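# Workshop notebook - retroreflective sheeting, wear and cleaning

**September, entry 2 of the wear series**

Purpose of this entry: to record the state of the rub tests on the Silard and Bhat sheetings, and to set down the measuring procedure as it now stands, so that whoever continues the series does not have to reconstruct it from the data sheets.

Background. The Emalby building uses reflective sleeves on cones, bollards and door edges. The sleeves lose brightness well before they look worn in daylight. Our question is how much of that loss is dirt, which can be removed, and how much is damage to the prism layer, which can not. Entry 1 covered sample cutting and the first set of readings. That set has been withdrawn. The meter had been zeroed against the gray card in place of the black trap, and every value came out low. The sheets are kept in the folder and marked VOID.

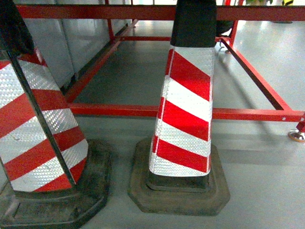
Cones with red-and-white diagonal banding, ground floor.

**Samples.** There are 49 coupons in the present set, cut from flat stock and bonded to aluminum blanks. The Silard coupons carry an S on the back and the Bhat coupons a B, followed by the roll number. Do not write on the face, even at the corner. Two coupons were lost to solvent pen in the last round.

**Rub procedure.** Felt pad, dry, 200 strokes per stage, load unchanged from entry 1. The pad is replaced at every stage. After each stage the coupon is blown clean, left for one hour under the cover, and read at three points. The three readings are all written down. Averages are to be calculated later and entered in the column provided - please do not enter an average alone.

**Results to date.** The Bhat stock holds its value through the early stages and then drops sharply. The Silard stock declines from the first stage but at an even rate. The two curves cross, and the crossing point moves when the pad is changed for a coarser one, so no ranking should be quoted outside the shop yet. Coupon B-7 was stopped at stroke 1,396 when the bond failed along one side. Its readings up to the previous stage are valid.

Under the loupe, the worn Bhat faces show fine parallel scratches in the top film with the cells still intact beneath. The worn Silard faces show whitening at the cell walls. These may be two separate kinds of failure and should be logged under separate codes (F1 and F2 in the table). 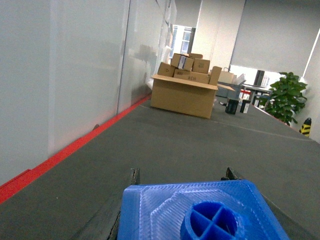

**Viewing distance.** The bench readings are taken at a fixed short distance and do not settle how a worn sleeve looks to a person approaching it. A walking check was therefore added. The observer starts at the far end, holds the lamp at eye level, and notes the mark at which the coupon first reads as bright. A long corridor is required for this, and the one with the frosted-glass wall is suitable. Its dark gray carpet returns very little light, and the red baseboard stripe gives the observer a straight line to follow. The glass itself is a concern. It throws back a soft glow when the lamp is held too far to the left, and the first two walks had to be repeated for that reason. Keep the lamp on the right and log the side used.

Open points on the walking check:

- Marks on the carpet should be low-tack tape. Remove after each run.
- Ceiling lights off, with permission from the front desk. After 6 p.m. is easiest.
- One observer per coupon set. Readings from different observers may not be pooled.

**Cleaning trial.** Brurnard supplied a neutral cleaner for comparison with plain water. On coupons soiled with the standard dust mix, both restored most of the reading. On coupons soiled with dust and floor wax, water alone left a visible film. The Brurnard product removed it on the second pass. No damage to the face was found with either, but the number of passes was small and the trial must be extended before anything is recommended. Paper towels are excluded from now on. Use the lint-free cloths in the second drawer.

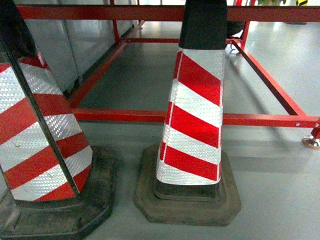
**Curved surfaces.** All bench work so far is on flat coupons, and the results can not be carried over to sleeves without a correction. On a tapered body the entrance angle changes continuously around the circumference, and only a narrow strip faces the meter squarely. Band layout adds a second difficulty. With diagonal bands, as on the two cones here, a fixed aperture will often straddle a red band and a white one, and the value obtained belongs to neither. The proposal is to mask each reading with a black card cut to the slant of the band, and to record white and red separately. The card template has been drawn but not yet cut. The heavy octagonal bases offer flat sides to index against, and turning the cone one side at a time may be enough to give repeatable positions without a turntable.

**To do**

1. Cut the masking card and check it against the flat coupons first.
2. Re-bond B-7 and keep it as a spare only.
3. Order felt pads, same grade. The current box will not last the series.
4. Enter F1 and F2 codes retroactively for stages already completed.
5. Ask Bhat whether the top film changed between the two rolls received.

Meter returned to its case at 4:40 p.m., battery at half.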